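Bok-nam Min starts unloading at 6 in the morning, before the phones begin. She runs the back room at Grorkard, a hardware and housewares store in Tombridge, and she has done it for 27 years.

"The first hour is for baskets," she said. "Returns, repairs, the ones customers left out in the parking lot. After that I'm on deliveries and I don't get back to them."

The store bought its first baskets when it opened. They were wire, and Min does not miss them. "They bent, and then they wouldn't stack. You'd pull on one and get four." She switched to plastic after a supplier, Itomix, sent a sample in July and she used it to carry paint cans for a week. Her order was for 500. The Kong warehouse across town later took 2000 of the same type.

Not everyone on the floor liked the change. Plastic gets scratched, and the lighter colors show dirt. Min washes hers in the utility sink with dish soap and a nylon brush, then leaves them upside down overnight.

"People want to use bleach," she said. "I tell them no. Soap is fine."

She is stricter about what goes into them. Potting soil stays in its bag. Loose screws have to be in a box or a paper envelope – she has spent enough time picking them out of corners. 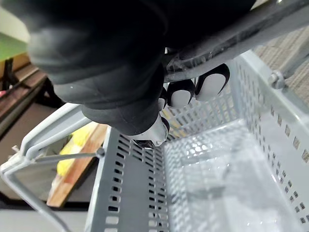
Drainage was what Min cared about most when she chose a basket, and she still asks about it first when a salesman calls. A solid bottom holds water and grit. She prefers the kind with slots in the side walls and a grid of small holes across the floor, in light gray, with the handle bracket bolted on at the rim. "If it's a bolt, I can tighten it," she said. "If it's a rivet, I'm throwing the whole thing out."

She keeps a wrench on a nail by the sink for that job. Handles get checked twice a year, usually after inventory.

Asked what she would change, Min said she would like a second sink.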